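Taking Stock of the Old Machines: a project report for the Repair and Reuse module
Naomi Urio, Ballthorpe College

When our group was first offered the cupboard of retired desktop computers on the Edholm corridor, I will admit that my heart sank a little. I had pictured something grander for my project (a bicycle, perhaps, or one of those handsome old radios), and what we got was a heap of beige and black boxes with tangled leads and a smell of warm dust. I am glad now that I said yes, because I have grown rather fond of them, and I hope a little of that fondness comes through in what follows.

The question we set ourselves was a simple one. Given 13 machines that no longer did any useful work for the college, how many could be made fit for the homework club at Tresutden library, and what could somebody with no training learn along the way? We had a budget of 800 pence, which bought us a soft brush, a bag of cloths and a packet of labels, and left enough over for biscuits.

We started in November, in the afternoons after lectures, and the first sessions were given over entirely to writing things down. Each machine got a label, a page in the notebook and a careful look from the outside. I thought this was terribly slow at the time. Then we opened two cases at once and very nearly mixed up the screws, and after that I wrote everything down twice and kept the screws in egg boxes.

Taking the side off a case for the first time is a lovely moment. I had expected it to be crowded and mysterious, and it is a bit, but it is also much more like looking into a well-kept shed than I had imagined. There is a lot of plain folded metal in there, and a good deal of it is ribbed or bent over at the edges. Our workshop notes explained that the ridges stiffen the sheet, so a thin piece can hold its shape where a flat one would bow. I tried it at home with a piece of card folded like a fan and was very pleased with how much it would hold up!

The green board is where most of the interest lies, with its rows of tiny parts and its white printed markings, which are a great help once you have learnt to trust them. The processor sits in a socket with a metal frame round it and a thin lever at the side, and I spent a whole session just learning which part was which before I was allowed to undo anything.
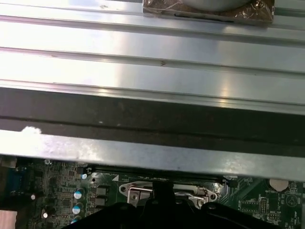 Gebretsadik thought we were cleaning far too much, and said so in the notebook: you can brush a board all afternoon and it will look very nice, but a bit of lint on a metal edge never stopped a computer from starting, so do the memory and the drive first and tidy up at the end. I argued the point for some time, being fond of my soft brush, and in the end we tried it both ways. The machines tested first and cleaned afterwards went through much more quickly, and the order of work in our instruction sheet was changed to match.

I should say something about scratches too. Several of the machines had marks on their metalwork, and I worried over them all out of proportion. We agreed to note anything on the metal and carry on, and to save our worrying for the boards themselves, where a scratch across the fine lines is a different matter altogether.

As to the results, 3 machines would not start whatever we tried, and we kept them for spare parts. Another 2 started but switched themselves off again after a few minutes, and those have gone back in the cupboard with a note on the lid for next year's group. The rest are ready for Tresutden, with a fresh system on each and a card taped inside the case saying what was done to it.

If I were doing it again I would ask for a proper lamp, as bare metal throws the light straight back at you and I had a headache most evenings. I would also begin the instruction sheet on the first afternoon. Ours was written up in a great hurry at the end, and the page about front panel leads still needs redrawing by somebody with neater handwriting than mine.

Ballthorpe College Student Projects | Contact the project office | Copyright the authors | Back to top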